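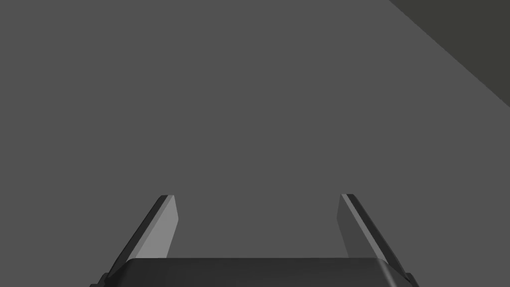 Fig. 1. The simulated gripper with its jaws open over the bare work surface, seen from just behind the palm.

Progress report to the Bomico small grants panel
Hilska shared workshop, bench arm project
June 11, 2019

Dear all,

Thank you again for your patience over the spring. I promised a proper account of where your money has got to, so please put the kettle on, as I do tend to go on a bit.

When I last wrote we had a shoulder, an elbow and a great many opinions. We now have all 4 joints of the arm turning under their own power, bolted to the old lathe stand by the window, and a simulation of the gripper that lets us try things on the computer before we cut any metal. The simulation has taken up most of our evenings since the beginning of May and I'm very fond of it, plain as it looks. We left out textures and shadows on purpose so that it would run on the workshop's elderly desktop, and it does, though the fan makes a noise like a hairdryer.

The fingers are flat plates, set well apart when the jaws are open. You may remember that our first sketch had curved ones. Ngozi Akinola drew those and she was also the one who talked us out of them, on the grounds that we would be filing them by hand until Christmas. Flat plates we can cut from bar stock on the bandsaw. The angled tips were her idea too, and I think they will be a help when we come to pick up thin things like washers, but we shan't know until we have a real pair on the bench.

So far we have run the closing routine 272 times in simulation, mostly with a plain block to grip and lately with a short cylinder. The block goes well. The cylinder has a habit of rolling away if the arm comes down even slightly to one side, and we have spent a good few evenings on slowing the last bit of the approach. It's better than it was. I wouldn't call it finished.

On the spending side, the grant was 3000 pounds and we have used 2000 of it. The bulk went on the motors and their driver boards, which came from Josside and arrived in two parcels a fortnight apart (the second had the screws in it, naturally). The rest was bearings, cable, a decent power supply and the bar stock for the fingers. The receipts are in the folder I sent over with this. What remains is set aside for the gripper motor and a guard to go round the whole thing, as the workshop is open to all members and we'd like everybody to keep their knuckles.

We are behind on one point. I had hoped to have the real gripper on the arm by now, and the housing has held us up. The design we had didn't leave enough room for the slides, so Ngozi is redrawing it a little wider. Osagie have kindly offered us an hour on their milling machine once the drawing is settled, and I'd like to take them up on it before their summer shutdown.

After that it is a matter of fitting, wiring and a fair amount of swearing. You would be very welcome to visit once the guard is up, and there will be cake. I'll write again when the housing is cut.

With warm thanks from everyone on the bench arm project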